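Civine Counter Set: data card

Version 4, revised 1/19/21
Maintainer: Razia Sial

## Summary

Civine is a set of still pictures and short written notes about small shop counters: what is put out, what it is put out on, and how an order moves from the display to a tray. The current version holds 1,285 stills from 122 counter layouts. Each layout has one notes file in plain text.

The set covers baked goods, bottled drinks and the racks, baskets and trays used with them. Hot food, cash handling and packaging are out of scope. Packaging is covered by the sister set, Kerkum.

## Layouts

A layout is one arrangement of goods and holders on one table. It keeps its number until a holder is added, removed or swapped. Moving goods between holders does not start a new layout.

Layouts in the bread-and-drinks group have a basket for bread or cake, a rack for bottles and a tray for the order. The basket is on the customer's right in most of them. Bottles go in a stepped rack so that the back row can be read over the front one.

A typical member of the group has a round wicker basket with a wedge-shaped slice in it, six red Coca-Cola bottles in a clear acrylic rack, two rows of three, and an empty beige tray in the centre of the table. A second clear acrylic stand, tiered, is coded as a separate holder.

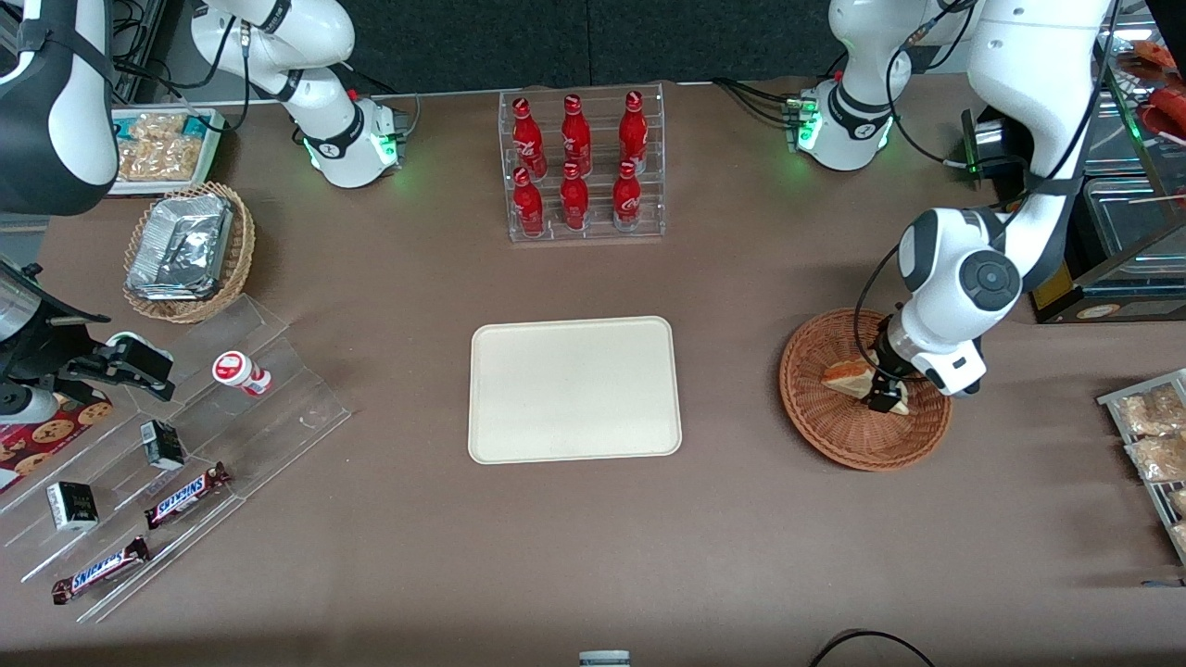 ## Fields in the notes file

- `layout`: layout number, no leading zeros
- `surface`: colour of the table covering, in everyday words
- `holders`: every basket, rack, stand and tray, from left to right
- `goods`: type only, with the holder it belongs to
- `order_tray`: `empty`, `part` or `full`
- `remarks`: free text, often blank

Colour words follow the Ogbonna list, which has 45 entries. "Taupe" and "beige" are separate entries. "Tan" was dropped in March and old files were recoded.

## Known problems

Bread and cake are hard to tell apart once sliced. Where the labeller was unsure, `goods` reads `bread_or_cake`, and this value should be kept as it is in any derived set.

Clear acrylic holders were missed in roughly 4 layouts in the first pass. The rechecked files carry `acrylic checked` under `remarks`.

Brand names are entered only where the label can be read.

## Use

Layout numbers match those in Vavel, so the two can be joined on `layout`. Please report the version number with any results.

Filed under: Data cards / Retail and food counters

Contact the maintainer | © Civine | Back to top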